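Review: Vunimetti Case Register, hosted edition

Reviewed by Nadja Aigner, Widton Center for Free Expression
November 9, 2025

The Widton Center monitors prosecutions brought against writers, students and artists under blasphemy, insult and public order laws. Until this year our case files were kept in shared spreadsheets, supported by a folder of court documents for each country. In June we moved the full archive of 1,760 cases to the Vunimetti Case Register, a hosted database designed for small human rights organizations. This review reports our experience and is intended for groups considering a similar change.

Scope of the review

The register was used daily by a team of 23 staff and partner researchers, working in four languages. We assessed data entry, the protection of sources, search and reporting. We did not assess the mobile version, which our security policy does not permit us to use. The Center paid the standard license fee and received no discount from the vendor.

Data entry

Each case opens on a single form covering the person concerned, the charge, the legal provision, the court and the current status. The form follows the order in which information normally reaches a monitoring desk, beginning with the arrest and ending with the outcome of any appeal. Hearings are entered separately and appear on a shared calendar. Several charges may be attached to one person, but one charge may not be attached to several people. In group trials, which account for a considerable part of our work, the same details must be typed again for every defendant.

Names are a further difficulty. The register accepts Arabic and Cyrillic script but holds only one Latin spelling per person. Our researchers have had to place alternative spellings in the notes field, where the quick search does not find them.

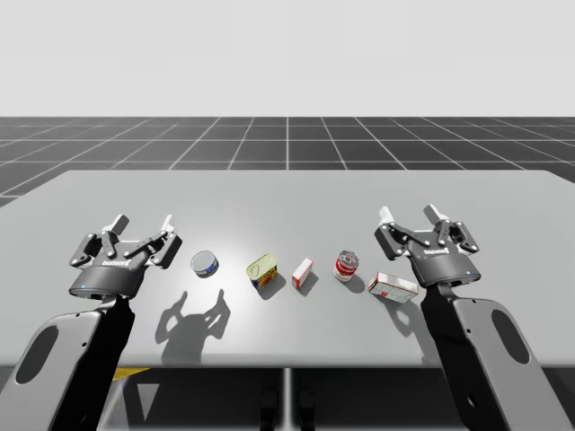
Protection of sources

This is the strongest part of the product. Source details are stored apart from the case record, and access is granted person by person. Every viewing is logged, and the log cannot be edited by an administrator. When a partner in Tandley left the project, her access was closed within minutes and the files she had opened were listed in full.

Export files, however, include the initials of the researcher who created the record unless that option is turned off each time. We consider this an unsafe default. We raised the matter with the vendor and were told that a change is planned, but no date was given.

Search and reporting

Full search works well on typed text and poorly on scanned judgments. Standard reports by country, charge and sentence are clear enough to attach to a submission without further editing. Custom reports require a query language that only two of our staff have learned.

Cost and comparison

The annual license for an organization of our size is $900, with training charged separately. We also tested Yupanqui, which costs less and handles group trials far better. It keeps source details inside the main case record, and for that reason we did not pursue it.

Assessment

The Center has renewed its license for a second year. The register is recommended for organizations whose main concern is the safety of witnesses and families. Groups that chiefly document mass trials should ask for a trial account and enter at least 9 linked defendants before signing a contract.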